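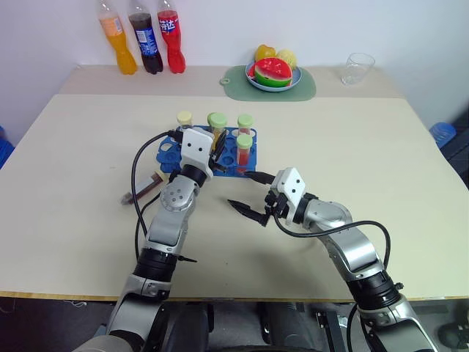

I've had the Barkalell two-arm teaching kit on the long table in our back lab since March, and I promised Drita Vidmar I'd write up what I thought of it once the novelty had worn off. It has, mostly, and I'm still fond of the thing. We use it to record demonstrations for a learning system that we hope will one day handle sample tubes without a person standing over it, so my whole review is coloured by that job. If you want a kit for stacking blocks, your mileage will vary. Tubes are a fair test of any gripper: the blue rack has its rows of round holes quite close together, the caps come in a pale cream-yellow and a light green, and the fingers have to come down into the rack beside one tube while its neighbours stay put. Then there's the syringe lying on the bench at an angle, which asks for an altogether different sort of grasp.

## Getting it going

Assembly took me the better part of an afternoon, and I'm a slow reader of manuals (I like to do it with a cup of tea and a biscuit, so factor that in). The arms bolt down neatly, the leader handles plug in at the back, and the recording software found everything on the first go. The one hiccup was the calibration routine, which wants both arms in a pose that the booklet draws from behind and describes from the front. I had left and right swapped for the first 3 attempts. Valbona Shehu spotted it in a second, having done the same thing herself on the older Zindau rig.

## What it's like to record with

Lovely, on the whole! The handles are light, there's very little lag that I can feel, and you stop thinking about the arms surprisingly quickly. My best sessions run to eight good demonstrations before I want a stretch. A foot pedal starts and stops each take, which leaves both hands free, and a double tap throws the last one away. I can't tell you how much I value that double tap. On the Zindau you had to let go of everything and reach for the keyboard, and by the time you'd done that you'd forgotten what you were up to.

The grippers are the part I'd show a visitor first. The fingers are serrated at the tips, and on a screw cap they bite well without my having to squeeze the handle like a lemon. I was less taken with them on smooth barrels. You need to come in square, and if you're a little off you can feel the whole thing wanting to roll away on you. I've learned to slow right down for the last bit of the approach, and our demonstrations are better for it.

Cables, though. Each arm has a black cable looping out from the gripper housing and back along its length, and I'd have liked a couple more clips in the box. If you reach right across to the other side you do start to wonder what that loop is going to brush against. I bought some soft ties from the hardware shop and I'm happy enough now.

## The software

Every take is saved with the camera view, the joint positions and a text label, and you can type the label once and have it carry over. That sounds like a small thing until you've typed "move green-capped tube to front row" all morning. The playback window is clear, and you can trim the dithering off either end of a take, which I do a fair bit (I'm a ditherer).

My grumbles are with the organising side. There's no way to mark a take as "usable but clumsy", only keep or bin, and I think the clumsy ones where you recover nicely are worth having. Drita wrote to Barkalell to ask for a third category and got a friendly reply with no promises in it. Exporting to the Ivanov format works, but the labels come out in capitals for some reason and we run a little script to fix them.

I'd also say that it pays to leave some ordinary clutter about when you record. We keep drink bottles and a plate of toy fruit on the back shelf, and we shift them around between sessions so the model gets used to a background that doesn't sit still. The kit doesn't help you keep track of any of that, so Valbona keeps a notebook.

## Would I buy it again?

I would, yes. I tried the Flindemen kit for 2 weeks at a neighbouring lab, and its arms are smoother at the wrist, but the handles are heavy and my shoulders let me know about it that evening. For long recording days I'd take the Barkalell every time.

Four stars out of 5 from me. I'd pay a bit extra for a padded foot pedal, too. Mine skates about on the lino unless I stick it down, and the tape's starting to go grey at the edges.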